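I have now read three separate articles telling me that a load of laundry needs a "system." Beatrice Khaemba lent me the third one, printed out, 21 pages, with passages underlined. The system, once you dig it out, is a basin.

Fine. I own a basin. I have my doubts about the rest of it, mainly the part where you sort by fabric weight before anything goes near the washer. Conall Moriarty swears by this and his shirts look exactly like mine.

The Jivutwood people will also sell you a folding laundry stand for 79, in bamboo, with a little shelf for pegs. I looked at it for longer than I'd like to admit. Then I put the basin on a child's stool – correct height, no assembly – and kept my money. Your back may disagree with me. Mine hasn't said anything since July.

What I will grant the articles is that a whole heap is easier to deal with when it's up off the tiles and you can pull from the top. White things first, then whatever yellow thing is hiding underneath, because there is always a yellow thing. I'm less sold on doing this in the same space where the kids' bikes live. Every design site calls that a "multi-use zone." I call it moving a balance bike every time I want to get to the gate.

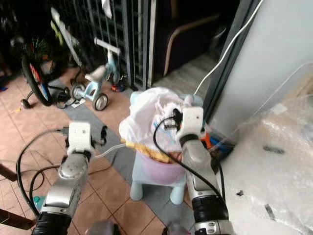
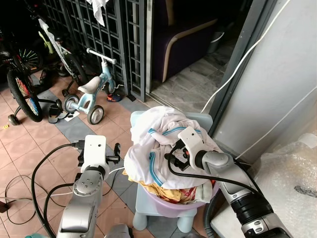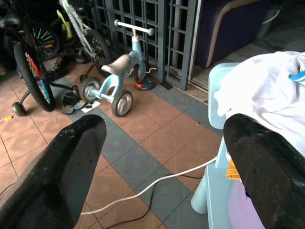
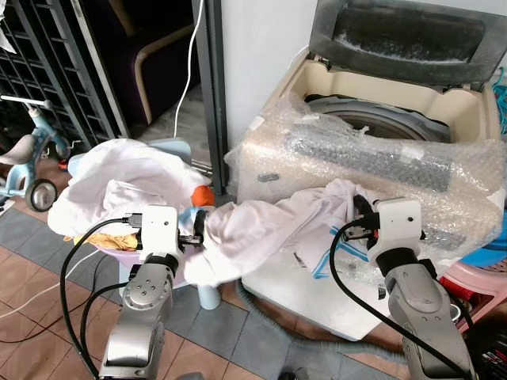
Laundry corner and bike parking, all on the one tiled floor.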